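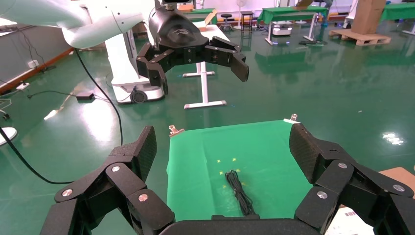

Zweiarmiges Verpacken biegsamer Teile: Gruppe in Nultusside legt Ergebnisse vor

Die Arbeitsgruppe um Lesia Lysenko und Máté Szabó hat ein Verfahren veröffentlicht, mit dem zweiarmige Roboter gebündelte Kabel in Versandkartons ablegen. Das Modell mit dem Namen Dullora wurde mit 2435 ferngesteuerten Demonstrationen trainiert. Als Eingabe dienen Kamerabilder und Gelenkstellungen, eine explizite Modellierung der Kabelform entfällt.

Der Aufbau besteht aus zwei Armen mit mehrfingrigen Greifern über einer grünen, mit Klammern fixierten Unterlage. Gelbe Sternmarken liegen im Bereich der Kabel auf dem Tuch, der aufgeklappte Karton steht an der hinteren Kante.

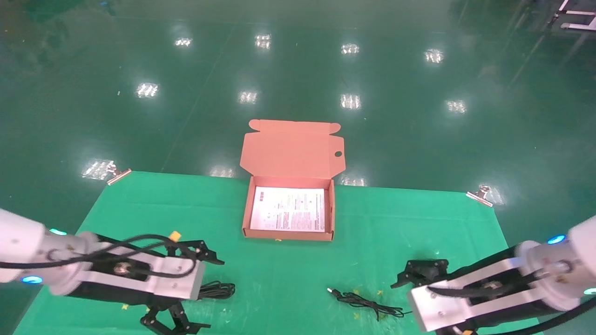
Ergebnisse und Grenzen

In der Auswertung wurden 369 Versuche gefahren, davon über 2 Drittel mit beiden Bündeln vollständig im Karton. Häufigste Fehlerursache war laut Szabó das Hängenbleiben einzelner Schlaufen am Finger beim Öffnen des Greifers. Lose Stecker am Bündelende erhöhten die Fehlerrate zusätzlich. Das Schließen des Deckels war nicht Teil der Aufgabe.

Ein Vergleich mit 4 weiteren Kabeltypen soll im November folgen. Samina Hashmi vom Projektpartner Carrasco prüft parallel, ob sich das Modell ohne erneutes Training auf einarmige Anlagen übertragen lässt.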